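Filed under: Workshop Tips > Cells & Fixtures
14 comments | 89 shares

Keeping the pastry cell clean and gripping right

Sugar is harder on a gripper than swarf is. We run a Rundus two-finger gripper on the donut bench, and these are the habits that keep it from gumming up. They should carry over to most small food-handling cells.

1. Wipe the finger pads every 85 picks. Use a damp lint-free cloth, then a dry one. Glaze sets in the ridges of the grip face, and a toothbrush gets it out if you catch it the same day. Don't use solvent on the green pads.

2. Check the linkage bolts on Sunday, before the week starts. Put a paint-pen line across each head so a loose one shows at a glance. Snug them by hand with a short key.

3. Set the close position on an empty cardboard box first. Take hold of the rim and lift an inch. If the wall creases, back the force off one step and try again. Do the loaded box after that.

4. Open the domed lids all the way before the arm moves in, and teach the approach with them open. A lid that sags halfway will catch a finger. If the hinge clip feels slack, swap it.

5. Keep donuts in their boxes, and grip the box. Chocolate frosting on a pad means a full wipe-down.

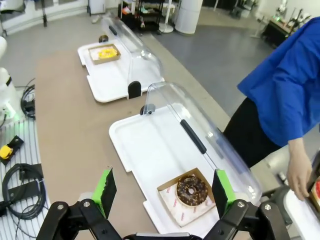
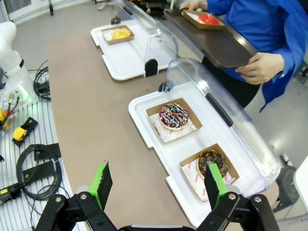
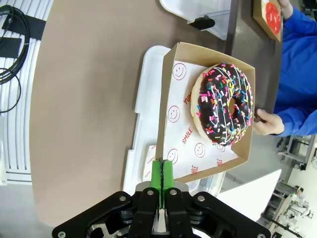
Chocolate donuts in cardboard boxes, on the white trays.

6. Tie the cables back. Leave enough slack for the wrist to turn fully both ways, and strap the rest down on the bench. Run the arm through its reach at low speed and watch the loop.

Pads and spares

Ours come from Otura, part 1683, sold in pairs. Replace both sides together or the grip pulls to one side. A pair lasts us around 350 hours. Write the install date on the bag and keep the bag in the drawer.

If the fingers close off center after a pad change, take the pads off and look for crumbs under the seat before you touch the calibration. Re-zero with the fingers closed on nothing.

Last updated: November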